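Clerklow Residents' Discussion Circle
Minutes of the meeting held on 3rd February, Skenham Room

Nine members attended, and we were all very glad of the tea. The minutes of the last meeting were agreed, with the spelling of Drerkach put right.

1. Can a machine do the chores yet?
We had a good long talk about this, and it ran well past its slot. The general feeling was that machines manage one job nicely (floors, mostly) and come unstuck as soon as they are asked to tidy a shelf or wipe round a tap. One member who used to work in the Appiah shop said shelf-filling there was still done by hand, all 787 lines of it, and she couldn't see that changing soon.

2. Practising on a computer
Several of us hadn't known that robots are often tried out in made-up rooms on a screen before they go near a real kitchen. We spent a happy while looking at one of these and wondering how well it would carry over to our own houses, where very little stays where it was put. 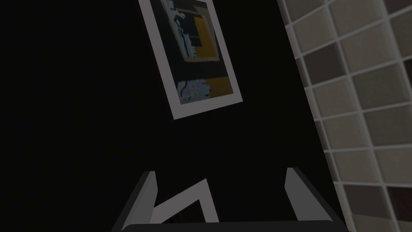 Item 2: a simulated room with tiled wall and picture, gripper at the bottom.

3. Money
It was agreed to keep £400 aside for a visiting speaker on the subject. Seven in favour, two against, all very friendly.

4. Next meeting
Same room, towards the end of February. Please bring your own mug.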